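Dekiten runs small wheeled inspection vehicles along canal paths and service tracks, under contract to the people who maintain them. In August one of its vehicles, a 13-kilogram unit the team calls Seris, drove into a gatepost at its Parnumura site while traveling without an operator on the link. The damage was minor: a bent sensor mast, a cracked front cover, a scrape on the post. The company stopped all unattended runs the same afternoon and kept them stopped until the cause was understood.

We spoke with the engineer who led the investigation. By agreement with the company, no staff are named.

The vehicle was on a route it had completed many times. It follows a stored path, corrects its position by satellite, and uses a forward camera and a short-range laser scanner to adjust for whatever is in the way. At narrow points the satellite position is given less weight and the scanner takes over.

"The handover is the part that failed," the engineer said. "Each of the pieces passed its own checks. The satellite fix was good to a few centimeters. The scanner was returning valid data right up to contact. The estimate that combined them was wrong by a little under half the width of the vehicle, and the software had high confidence in it."

The log puts the error at 471 millimeters to the left when the front wheels reached the gate. It had been growing for 13 seconds.

"If it had jumped, we would have caught it. There is a check for jumps. Anything over 200 millimeters between updates stops the drive motors. This was a slow walk, a few millimeters each cycle, and every step was within limits."

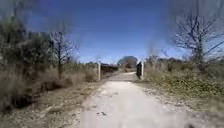

*Approach to a two-post opening, seen along the path. The edges of the pavement give way to dirt and gravel.*

The drift began with the path edge. The camera software looks for a line between pavement and ground on each side and steers for the middle. On a curbed path this works well. On an uncurbed one, the software has to choose between several weak lines, and in strong sun a pale surface and a pale shoulder have nearly the same brightness.

"It picked the outside of the shoulder on one side and the real edge on the other," the engineer said. "So the middle it calculated was off the true middle. Then the scanner stage tried to line up two posts with the two posts in the map, and it started its search from that wrong middle. It found the left post and matched it to the left post, correctly. On the right it matched the end of an open gate leaf to the right post."

The gate had been mapped closed and then edited by hand to read as open. The edit removed the leaf from the map. It did not tell the matcher that a flat, dark surface might be present next to the post at any angle.

"A dark panel gives a poor return on that scanner except near the edge. So we got a narrow cluster of points where the edge was, and a narrow cluster of points looks like a post. I would have matched it too, if that was all I had been given."

With one correct match and one false one, the software read the opening as narrower than the map said. It accounted for the difference by rotating its own heading, and the vehicle turned left to agree with it.

Asked why the bumper did not prevent the damage, the engineer said that it had worked as designed. The contact strip covers the lower front of the body. The mast stands above it and slightly forward of it, and the mast touched first.

"The strip closed 268 milliseconds after the mast hit. The motors cut when the strip closed. By then the mast had already taken the load. That's a layout mistake and it dates from when we moved the mast forward last year to get the wheels out of the camera view. The review for that change looked at vibration and cable length. It didn't look at contact order."

The team reproduced the fault at Mangubat, its test yard, using two lengths of drainpipe and a sheet of painted plywood on a hinge. The first attempts failed. The yard is asphalt with a painted border, and the camera found the border every time. The fault appeared on the first run after the border was covered with pale gravel, and it appeared only with the plywood set at certain angles.

"We then ran recorded data through the old software, 2000 gate approaches from all sites. I won't give the number that showed the same slow drift, because we're still arguing about what qualifies. It was more than one. None of the others ended in contact, and none had been flagged."

Three changes have been made. The matcher now compares the measured width of an opening with the mapped width before it accepts a match, and stops the vehicle if they disagree by more than a hand's breadth. The total correction over any ten-second window is limited, as well as the correction per cycle. A second contact strip has been fitted around the mast.

The engineer regards the second change as the most useful and the first as the most likely to cause trouble. Vegetation grows into openings. A width check that is tight enough to reject a gate leaf will also reject a post with a shrub against it, and the vehicle will stop and wait for an operator.

"It has already happened twice. Someone had to walk out and drive it through on the handset. I can live with that. The customer has asked how long they have to."

The camera's edge finder has not been changed. A replacement is being tested, but on the recorded data it performs worse than the old one in shade, and the Parnumura route has plenty of shade in its second half. For the time being, the software ignores the edge finder for the last few meters before a mapped gate.

Unattended runs resumed on a Friday, at half the earlier speed, with an operator watching the link at each gate. The speed limit remains in force. The bent mast is on a shelf at Mangubat with a tag giving the log number.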